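A Good Word for the Boring Page

I have been helping robot workcells get written up, signed off and occasionally sent back for more work for a good many years now, and in that time I have developed a fondness for the part of the rulebook that most people skip. I don't mean the chapter on emergency stops, which everybody reads (as they should!), or the one on speed limits near people. I mean the page, usually toward the back, where somebody has tried to say what the cell should look like before a run begins.

Our own version at Cokidine was written by Xinyi Liang, and it is 16 lines long. When she first passed it around in August, the reaction was polite and a little weary. We already had 187 pages of procedure, Darcy Ormsby pointed out, and he wondered whether grown adults needed to be told how to set up a bin. I was on Darcy's side that afternoon, I'll admit, mostly from having read the other 187 pages.

What changed my mind was a slow week of trying to compare our picking results with the ones from our partners at Briren. Same task on paper, same kind of arm, and yet the numbers wandered apart, and we spent six days on the phone finding out that "a bin of mixed objects" meant one thing in their building and something else in ours. Theirs were all boxes, more or less. Ours were whatever was in the drawer.
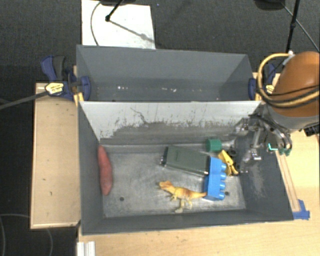 A standard for this kind of work ought to begin with the fixed things, in my opinion, and leave the objects for later. People love to argue about objects, and I do too, but an object can be swapped in a second, and a bin that has crept a little to the left since yesterday will quietly spoil a whole afternoon. Xinyi's first line is about exactly that: the bins are to be held, and the holding is to be checked by hand before the arm is powered. I like seeing a blue clamp at each end where the two bins meet, because it means the question has at least been asked. Then, and only then, would I let anybody start the lovely argument over whether a sweet potato belongs in the same bin as a toy dinosaur. (I say yes, and I would put it in writing, with the length of the sweet potato noted down, and the date it was bought.)

The second thing I would ask of any rule is that it say who may change it. The Grarkley guideline, which a lot of small shops borrow from, is a fine piece of writing and I have recommended it warmly to friends, but it never mentions revisions at all. So people revise it in the margins, and soon there are as many Grarkley guidelines as there are shops using it. Our page has a name at the bottom and a line for the next review — dull stuff, I know, and it takes up more room than I'd like.

Darcy still has his doubts, and some of them are good ones. He worries that a tidy page makes for tidy bins, and that a robot raised on tidy bins will be helpless in front of a real one. I think he is right to worry, and the Raju people have had the same argument for years. My answer is that the mess should be written down too. Say how many items, say that some must touch and one must lie against a wall, and let whoever is on shift arrange the rest as they please. We tried it over 80 runs and the setups were as various as anyone could want, with the difference that we could say afterward what had been in them.

So if your shop is drafting something like this, please send it to a neighbor before you call it finished, and ask them to set up a bin from it without phoning you. Ours took two rounds of that, and I expect the third will turn up something about the lighting.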